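Stadtarchiv Gruston
@stadtarchiv_gruston
4. November 2025

1/14 Das Stadtarchiv Gruston schließt die Erschließung des Nachlasses der Papierhandlung Pinheiro ab. Der Bestand umfasst 800 Verzeichnungseinheiten und steht ab sofort im Lesesaal zur Einsichtnahme bereit. In diesem Thread informieren wir über Inhalt, Benutzung und offene Fragen.

2/14 Die Handlung wurde 1832 am Unteren Markt gegründet und blieb über fünf Generationen im Besitz der Familie. Überliefert sind Geschäftsbücher, Korrespondenz, Musterhefte sowie Teile der Privatablage. Die Übergabe an das Archiv erfolgte durch Schenkungsvertrag.

3/14 Am dichtesten ist die Überlieferung der Lieferantenbriefe. Sie belegen Geschäftsbeziehungen zu Papiermühlen, Tintenherstellern und Buchbindereien der Region. Die Schreiben sind überwiegend in Kurrentschrift abgefasst, einzelne Stücke in französischer und portugiesischer Sprache.

4/14 Die Verzeichnung lag bei Amra Vidmar und Živko Angelovski. Die Transkription der fremdsprachigen Stücke übernahm Graça Figueiredo. Das Archiv dankt allen Beteiligten für die sorgfältige Arbeit an einem Bestand, der bei Übernahme keinerlei innere Ordnung aufwies.

5/14 Zur Ordnung: Die Ablage der Firma folgte bis in die dritte Generation dem Namen des Absenders, danach dem Eingangsdatum. Beide Systeme wurden beibehalten. Eine Konkordanz liegt dem Findbuch als Anlage bei.

6/14 Hinweis zur Signatur: Die in älteren Aufsätzen zitierte Zählung „Pin. A“ bis „Pin. K“ ist nicht mehr gültig. Wir bitten, in neuen Veröffentlichungen ausschließlich die Bestandssignatur mit laufender Nummer zu verwenden.

7/14 Die Kopierbücher der frühen Jahre sind durch Tintenfraß geschädigt und für die Benutzung im Original gesperrt. Vorgelegt werden Digitalisate. Ausnahmen sind schriftlich zu beantragen und werden nur bei materialkundlichen Fragestellungen bewilligt.

8/14 Pro Tag können bis zu 20 Einheiten bestellt werden. Die Aushebung dauert in der Regel 30 Minuten. Fotografieren ohne Blitz ist für private und wissenschaftliche Zwecke gestattet. Für gewerbliche Nutzungen gilt die Gebührenordnung.

9/14 Eine Besonderheit bilden die Musterhefte der Hausmarke „Mutilura“. Unter diesem Namen vertrieb die Firma liniertes Schreibpapier für Schulen und Kanzleien. Herkunft und Bedeutung der Bezeichnung sind bislang ungeklärt. Im Schriftwechsel wird sie stets ohne Erläuterung verwendet.

10/14 Lücken bestehen bei den Personalunterlagen. Lohnlisten fehlen vollständig, von den Lehrverträgen ist ein einziges Konvolut erhalten. Wer im Familienbesitz Zeugnisse, Lehrbriefe oder Fotografien ehemaliger Beschäftigter verwahrt, wird um Mitteilung an das Archiv gebeten. Eine Abgabe der Originale ist nicht erforderlich.

11/14 Das Findbuch ist auch online recherchierbar. Orts- und Personenregister wurden getrennt angelegt, abweichende Namensschreibungen sind mit Verweisen versehen. Korrekturen nimmt die Redaktion über das Kontaktformular entgegen.

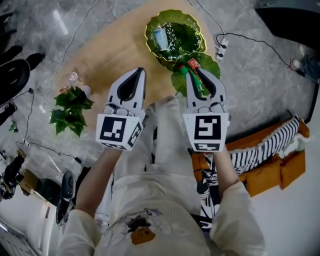

Rosario Ferraro merkte hierzu an, im Ortsregister fehle Pisside, obwohl die dortige Mühle in den Lieferantenbriefen mehrfach als Bezugsquelle für Büttenpapier genannt werde. Er bat zudem um Auskunft, ob die Rechnungen der Mühle gesondert verzeichnet seien.

12/14 Wir danken für den Hinweis. Der Ort ist in den Briefen unter zwei abweichenden Schreibweisen belegt, der Verweis auf die heutige Form wurde bei der Registererstellung übersehen und wird nachgetragen. Die Rechnungen befinden sich in der Gruppe „Einkauf“ und sind dort nach Jahren abgelegt.

13/14 Im März bietet Aníbal Bettencourt im Lesesaal eine Einführung in das Lesen von Geschäftsbriefen des 19. Jahrhunderts an. Grundkenntnisse der Kurrentschrift werden vorausgesetzt. Die Teilnahme ist kostenfrei, eine schriftliche Anmeldung ist erforderlich.

14/14 Für Bestellungen aus dem Bestand genügt die Angabe von Signatur und gewünschtem Benutzungstag. Unterlagen, die noch Schutzfristen unterliegen, sind im Findbuch gekennzeichnet. Anträge auf Verkürzung der Schutzfrist sind an die Archivleitung zu richten.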